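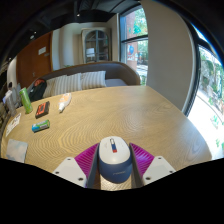
*White and navy mouse, big wooden table, Wiseo front room.*

## About Wiseo

We sort out desks. Home desks, shared desks, the kitchen table that turned into a desk and never went back. Mice, mats, keyboards, lamps, cable bits. We try them, keep the ones we like, sell those and leave the rest alone.

Started in March with 2 shelves and a kettle. Now 68 things in the shop, most of them small. The list goes up and down - if something annoys us after a month of daily use it comes off.

### How we try things

On a normal table, with normal clutter. Drinks, stickers, a tube of something, boxes you meant to put away. A mouse that's lovely on a bare desk can be a pain once you've only got a corner left to move it in, and most people have only got a corner. So we don't clear up first.
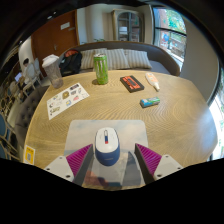

Mats get the same treatment. Does it slide, does it curl, can you wipe it. We like printed ones, customers seem to as well, plain black is there if you want it. Rounded corners are easier on the wrist than square, that's our view anyway and we've had arguments over it.

Everything gets at least 15 working days before it goes on the site. Keyboards longer. Chairs we don't do, please stop asking! Try Kokedum two doors down, they have a proper showroom and will let you sit in things all afternoon.

### Who we work with

Wegener does our packing and post. Orders in by 2 go out the same day, anything later goes the next morning. Clekov does repairs - scroll wheels, sticky buttons, dead switches. Worth asking before you bin a mouse, it's often a cheap fix and we'd sooner you kept the old one.

### Visiting

Open Thursday until 8, other weekdays till teatime. Ring the bell twice, it sticks. Bring your own mouse if you want to compare, and tell us if you're left handed so we can get the right ones out befroe you arrive. There's a sofa for whoever came along with you.
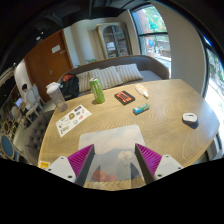
One customer wrote that she had come in for a mat and gone home with a mat and nothing else, and would we please put that on the website as it had never happened to her in a shop before. She also said the bell needs mending. Its on the list.

Returns, delivery and the repair form are all on the help page.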